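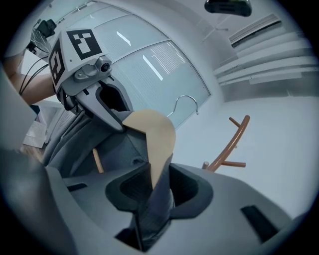 *Two hand-held grippers on a gray garment and its hanger.*

At the Grivora robot club, students teach a computer how to put clothes on a hanger. There are 14 students in the club, and they meet in February too.

A gripper is a tool that pinches things, a bit like a bird's beak. A person holds it and works it by hand. The gripper has a small camera on it, which records each job.

**What are the black-and-white squares?**
They are called markers. A computer can find them easily in a video. By following a marker, it can work out where the gripper is and which way it is turned.

**Why use clothes?**
Cloth is hard for robots. A block keeps its shape, but a shirt folds and slides every time you touch it.

**How many tries does it take?**
A lot. The club has saved 171 recordings so far, and 53 of them had to be done again. Students watch each one and write down where the cloth slipped.

**Try it yourself**
Hang up a shirt using only one finger and thumb on each hand. Go slowly and notice which part you grab first.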